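# The Smallest Kitchen in the House

The play kitchen used to be a cardboard box with four circles drawn on it in marker. Plenty of families still make one that way, and it works fine. But the ones sold now look a lot like the kitchens adults are putting in, and shoppers have come to expect it.

At Odum, a toy store that gives most of its back wall to pretend cooking, play kitchens sell best in March, when families are stuck indoors and tired of it. The store keeps 2 set up at all times so children can try them. One is the Belar, a low, open model with a single counter. The other is the Bullness, which has a tall back and more shelves. Parents tend to look at the finish. Children go straight for the pots.

Pots matter more than most buyers think. A thin plastic pot slides around and gets left on the floor. A metal one has some weight, makes a good noise when a wooden carrot or a plastic block drops into it, and can be borrowed for the sandbox. Kinnunen, a small maker of toy cookware, sells its pots without lids, and the store has stopped hearing complaints about it. Lids are the first thing to go missing anyway.

The food is where a set gets messy. Most homes end up with a mix: fruit from one set, vegetables from another, and a few building blocks that joined the soup and never left. A yellow block can be cheese, butter, or a potato. Buying more food rarely helps. Six pieces are enough for a two-year-old, and a bigger pile mostly means a bigger cleanup.

Details at eye level get a lot of use too. Printed burners, a faucet to reach for, a hood overhead and a spoon hanging where it can be grabbed all give a child something to do between one dish and the next. Tile behind the counter does nothing at all for play, but it is what grown-ups mention first.

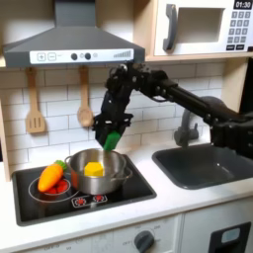
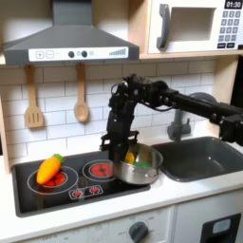
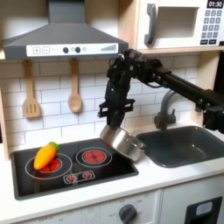 Placement is the next question. A play kitchen does well against a wall near the real one, where a child can cook while dinner is being made. In a bedroom it often turns into a shelf. Leave enough floor in front for 2 children to stand side by side, and check that any door on the unit can open all the way.

For storage, use one shallow bin. Deep bins get dumped out. Pots can stay on the stove and food can go in the sink, and a child of three can manage both without being asked twice on a good day.

Cleaning is simple. Wipe the counter with a damp cloth and mild soap, wash metal pots by hand, and dry wooden utensils right away so they don't crack. Printed stickers should be kept away from strong sprays, which lift the corners. Tighten the screws once or twice a year, especially on a kitchen that came secondhand.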